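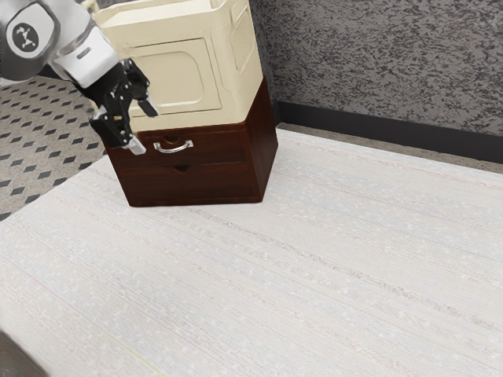

## 4. Setting the Kunham shelf clock

1. Fit 2 AA batteries. The diagram inside the lid is correct; the one on the box is a matter of opinion.
2. Hold SET for 13 seconds. It will feel longer.
3. Turn the dial to the right hour — the clock has no view on morning or evening.
4. Let go and wait 30 seconds for the chime.

**Note:** The chime can be turned down, never off.

**Caution:** Do not wind the hands backwards. See Fault 441.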